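Meenakshi Chettiar
Moved out of the flat in Hernanthorpe on Thursday after four years. A few notes on getting a deposit back, as I've now done it twice and learned most of it the hard way.

1/ Find your check-in inventory before you do anything else. Mine was 15 pages and I hadn't opened it since the day I signed it. It listed a chip in the bath I'd been worrying about for months.

2/ If you never got an inventory, ask the agent for it in writing. They have to show what state the place was in at the start. Without that they'll find it hard to charge you for much.

3/ Read the meters on the day and send the readings to the supplier yourself. At my last place in Orkgate I left it to the agent and got a bill for 68 pounds of someone else's gas.

4/ "Professional clean" clauses. In England they can ask for the place to be as clean as it was when you moved in. They can't make you pay a particular firm. I was quoted 400 and did it myself over two evenings.

5/ Oven first, always. Then limescale, then the tops of doors and skirting boards. Those three were on the deduction list last time – the carpets weren't mentioned at all.

6/ Leave the dusting until the furniture is pulled out, and do it from the top down. Hoover last.

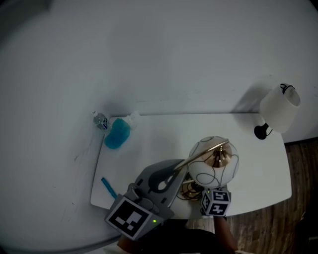 Blue duster, bottle of water, table by the wall.

7/ Fair wear and tear is real. Faded curtains and a worn bit of carpet by the door after four years are not your bill. Imre Szűcs downstairs was asked for a whole new carpet, disputed it and paid nothing.

8/ Take your own photos of every room and email them to yourself the same day. Open the cupboards and the fridge too.

9/ Don't agree to a deduction over the phone. Ask for it itemised by email and take a day to read it.

10/ My deposit was 1,012 and the agent has proposed returning all but 15 for a missing window key. I've found the key. Posting it back tomorrow, recorded delivery.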